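Two grippers, one purple cloth thing, and a very long Tuesday

November 6, 2018

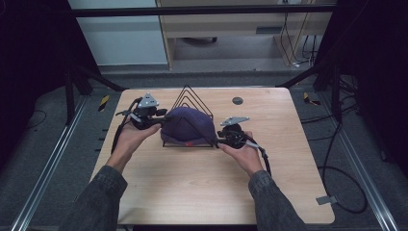

Both hands busy, purple thing in the wire rack. The gray triangles are the mounting plates I go on about further down.

I promised a few of you that I would write up the gripper comparison properly, and then I kept putting it off, because every time I sat down to do it I wanted to go back and try just one more thing. So, with a cup of coffee and a stack of messy notes next to me, let's get on with it!

We have two kinds of hand-held gripper to choose between. The older pair came from Lemaire, and the newer pair is from Oltik, and Fenna Willems and I have been passing them back and forth for weeks. She likes the Lemaire ones (she has smaller hands than I do, and the squeeze is lighter). I started out firmly on the Oltik side, mostly for the finger, and I've been drifting toward the middle ever since.

Hard objects tell you almost nothing. Blocks, cups, a tape dispenser – both pairs pick them up all day long and you go home feeling very pleased with yourself. Cloth is where the arguments begin. Soft things fold away from the finger, or they come along in one big lump when you only wanted the edge, and if there is thin wire anywhere nearby you will hook it sooner or later. A wire rack is wonderful for this, in a mean sort of way. You're trying to get hold of fabric with one side and keep the rack where it is with the other, and your two hands suddenly feel like they belong to different people.

I did 118 tries with each pair, spread over several evenings so my wrists could recover. The Oltik grippers were better at taking a small pinch of fabric and letting it go again cleanly. The Lemaire ones held on harder, which I liked when lifting and disliked every other time. With those I dragged the whole rack across the table more often than I care to admit, and once right onto the floor, where it rolled under the desk and stayed until the next morning.

Then there are the cables. I know, I always complain about cables, but when you have one hanging off each hand you start to move around it without noticing. Milan Koster watched me for a while and pointed out that I was lifting my right elbow before every single grasp, just to give the cable some slack. He was right, and I had to throw out an evening's worth of tries and start over. We now let them run down past the wrist and leave plenty of loop on the floor, and my elbow has mostly behaved itself.

The mounting plates deserve a kind word too. I was worried they would make the whole thing top-heavy, and for the first ten minutes they do feel that way – after that I forgot they were there. Fenna says she never forgot, so take that as you like.

For now the Oltik pair stays on the table and the Lemaire pair goes back in its box, at least until we start on the heavier towels. Fenna has already asked for a rematch, and Milan wants to try one of each, left and right, which sounds like a terrible idea and is what we're doing on Thursday.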